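Speaker notes: Open day at the Brormont handling laboratory
Talk to visiting school and college staff, Jul 22, 2026
Speaker: Leonie Stöckli
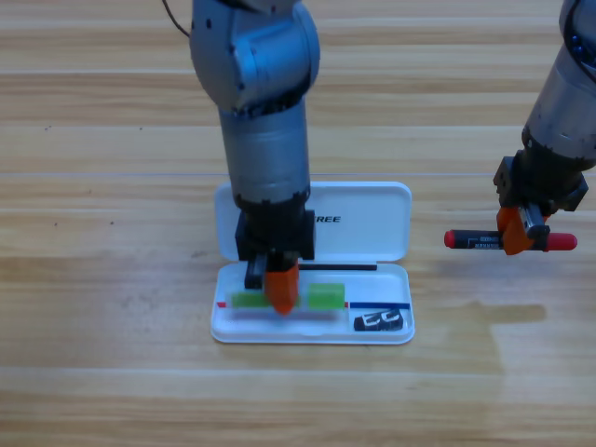 Two arms at work over an open pencil case, with a marker held in the right-hand gripper.

Slide 1. Welcome
Good morning, and welcome to Brormont. On behalf of the laboratory and our partners at Fairclough, thank you for coming. My name is Leonie Stöckli and I am responsible for the public programme. With me are Gaetano Guerra, who leads the handling group, and Anayeli Pacheco, who will run the demonstration on bench 7.
(Pause for late arrivals. Mention the fire exits and the cloakroom.)
The talk lasts half an hour. The group then divides in two, one half going to the benches with Gaetano and the other to the workshop with Jérémie Gautier. You will change over before lunch.

Slide 2. What the laboratory does
We study how two robot arms can share a small job on a table. The objects are ordinary ones: stationery, kitchen tools, folded cloth. Most visitors expect heavy machinery and are surprised to find a pencil case.
The present programme is called Lakell. It began last September and includes 42 table-top tasks, of which the pencil case is the one we most often show to guests.
(Do not list the tasks. There is a printed sheet on each chair.)

Slide 3. Why a pencil case
Leave the opening picture on the screen for this part.
A person fills a pencil case with little thought. For a pair of arms it raises several questions at once. The tray is shallow and has a raised rim. The lid stands up at the back and must not be knocked. The objects differ in size and shape, and a long marker has to be brought in at a suitable angle.
Draw attention to the fingers. Each gripper has an orange finger, which shows up well against the white plastic of the case. One gripper is down in the tray, by the green blocks, while the other has the marker well above the table.
Ask the audience which arm they would move next, and allow a minute for answers. Teachers usually have firm opinions — this is a good point at which to let them talk.

Slide 4. Sharing the space
The main difficulty is that both arms need the same small area. If each waits for the other, the job is slow. If neither waits, they meet over the case.
Gaetano's group has tried fixed turns, in which one arm must withdraw before the other may enter, and shared turns, in which both may be near the case provided they keep a set distance. The second method is quicker but needs more careful checking. The group has recorded 298 trials with the shared method, and the results will be discussed at the bench, where the charts are easier to read.
(If asked about failures, answer plainly. Dropped objects are common and are recorded like any other result.)

Slide 5. The demonstration
Anayeli will explain each stage before it starts. Please ask visitors to observe the following.
Stay behind the yellow line while the arms are powered.
Do not place bags or cups on the bench.
Keep questions until the arms have stopped. Anayeli will say when.
Photographs are permitted, without flash.
Each run is followed by a break of 10 minutes, during which the bench is set out again. Visitors may come forward then and look closely at the grippers.

Slide 6. Work with schools
Marina Koutsoukos of Zanavwood has prepared a classroom version of the exercise, in which two pupils play the part of the arms. They may not speak, and each may use only a finger and thumb. It needs no equipment beyond a pencil case and the things that go in it.
Marina regrets that she cannot be present today. Copies of her teaching notes are at the registration desk, and she will reply to letters from schools — her address is on the back page.

Slide 7. Questions and movement to the benches
Take questions for as long as time allows. Likely subjects are cost, safety and work placements. Refer placement enquiries to Jérémie, who has the forms.
Ask the first group to follow Gaetano through the left-hand door, and the second to remain seated until Jérémie collects them.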